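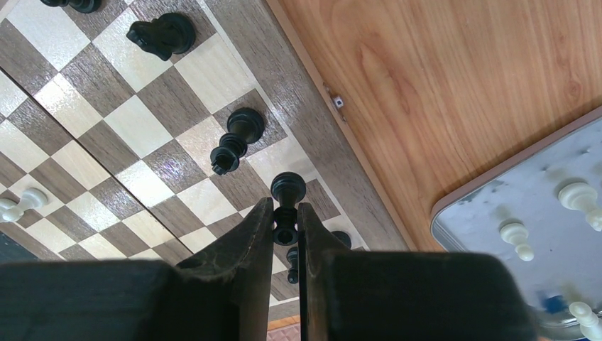 Evar, 2023-02-18

Handout 6: Comparing two grippers on the chess task

Read this before the lab. The first part covers the setup, the second covers what you record, and the last part lists what goes in the report.

Why chess pieces

Chess pieces are small, they stand close together, and they come in several shapes. A pawn has a round head and a stepped collar, so there are only a few heights at which two flat jaws can hold it well. A knight has no round section above its base. A set of jaws that does fine on pawns may turn a knight as it closes. The pieces and some of the squares are also glossy, and the light reflects off them, so you will get practice dealing with highlights in the wrist view.

The two grippers

The Kurnovo is a parallel gripper. Both jaws move the same distance and stay parallel through the whole stroke. The position of the fingertips does not change along the approach direction as they close.

The Bulleck is an angular gripper. Its jaws swing on pivots, so the tips move along an arc. When you close it on a narrow piece, the tips end up at a different height than when you close it on a wide one. You have to correct for this in the approach height. The correction table is in Handout 5.

Use the same arm, the same wrist camera and the same controller settings for both. If you change a setting for one gripper, change it for the other and start the run over.

What the wrist camera gives you

The camera sits close to the fingers. This is good for the last part of the approach, where you need to see the gap between the jaws and the piece inside it. It has two costs. The gripper bodies fill a good part of the bottom of the view and are out of focus, and a finger can hide a neighboring piece. In the view at the top of this handout, the pawn is between the jaws and can be seen clearly, but another black piece is partly behind the right finger. A detector that counts only full outlines can miss a piece like that. Your planner should keep a piece in its map until a later view shows the square is empty.

The board is also seen at an angle. Squares are not square in the view, and a tall piece can cover part of the square behind it. Find the board corners first and work out piece positions from the base, never from the head.

Procedure

Set the closing speed to the value on the bench card. Wait 900 milliseconds after the jaws stop before lifting.

Start with the pawns, then the rooks, then the knights. Lift each piece straight up, carry it to the tray and release it. Pieces may be lying down in the tray. That is fine and does not count as a failure. A piece lying down on the board does count, whether it was the target or a neighbor.

If a piece is knocked over, leave it and finish the run. Do not reach in while the arm is enabled.

What to record

For each attempt write down the gripper, the piece type, the jaw opening before the approach, and the result. Use one of these codes:

H: held through the whole move
S: slipped during the lift or carry
T: target tipped before the jaws closed
N: a neighboring piece was touched

An attempt can have more than one code. Save the wrist view just before closing for every T and N.

Note fingertip wear at the start of your session. Worn tips hold differently from new ones, and the January results could not be compared because this was left out.

Report

Two pages, with one results table per gripper. Say which gripper you would use for a full board and which piece types decided it. Plan on roughly 2 hours for the write-up. Background reading is chapter 2 of the Bhatia lab manual, the sections on jaw geometry and approach clearance.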